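Fixed transfer limits are the wrong tool
4 minute read
Print | E-mail

Elli Rantala

Most current accounts carry a single daily limit on outgoing payments. At Lomus it is 2000 for a new customer and stays there until the customer asks for a change. Wulitz starts at 1000. Neither firm publishes how it arrived at its figure, and I suspect both were set by looking at what others did.

A flat limit treats every payment as equally risky. Rent sent to the same landlord for the sixth year running counts against the allowance in the same way as a first payment to a stranger, yet the second is the one that deserves attention. The customer who meets the limit on rent day rings up, has it raised, and leaves it raised. The account is then less protected than before.

A better design would attach the limit to the payee. A new payee might be held to 200 for the first few days. An established one could be paid up to the available balance, with a second check only when the amount departs from the usual pattern. The data needed for this already sit in the payment record.

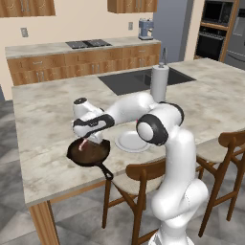

A simulated robot arm at a kitchen island.

The usual objection is cost. Older core systems store one limit per account, and adding a field per payee means changing the part of the system that staff least like to touch. I accept that. Honidness nevertheless made the change in March, on software older than most of its branch staff, and did the work in stages – standing orders first, then one-off payments.

A second objection is that customers will not understand it. They manage well enough with card limits that differ for cash and for purchases. What confuses people is a refusal with no stated cause, and a flat limit produces plenty of those. A message reading "new payee, held to 200 until Sunday" can be acted on.

There remains the matter of who may override the rule. My view is that a branch should be able to, on sight of the customer and a document, and that a call centre should not.

Comments (3)

Zihan Yan
Businesses need a separate rule. We add 22 new suppliers in a busy month and a hold on each would stop us trading.

Xu
Agree on the call centre point. Disagree on branches, as mine closed.

Elli Rantala
Zihan – fair. I had personal accounts in mind and should have said so.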